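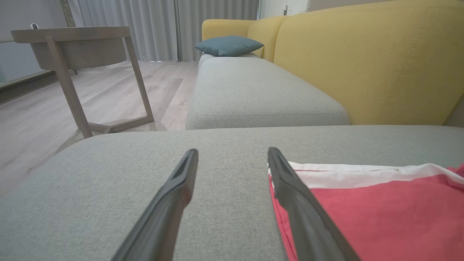 HOME TECH / INTERVIEWS

The sales page for Skarmont's tidying arm says it "gives you your evenings back." I asked the firm's product lead how many evenings, and got a long pause.

"It picks up soft things," she said. "Clothes, cloths, small towels. We're not promising a clean house."

The page comes pretty close to promising one. The kit costs 4000 dollars, plus 30 a month for the software, and the living room package is pitched at people with kids. A piece of red and white cloth on a gray sofa seat is the sort of job it was made for. I could do that one on my way to the kitchen.

She didn't argue. "You could. Some of our customers can't bend down, or can't do it 18 times a day."

Fair enough, but those customers aren't the ones in the ads. I asked about cloth lying flat against a cushion of the same color. "Harder," she said. Fringe? "Harder again." Throw pillows it is supposed to leave alone, and she says it mostly does.

The company claims up to 200 pickups on a charge. Who checked? "We did, in our Clirville office." Nobody outside has repeated the test, and she wouldn't say when anyone might.

I also asked what happens to the video from the gripper camera. It stays on the base unit, she said, unless you ask for support. "Then we see your sofa."

Orders open in February. Returns are at the buyer's cost.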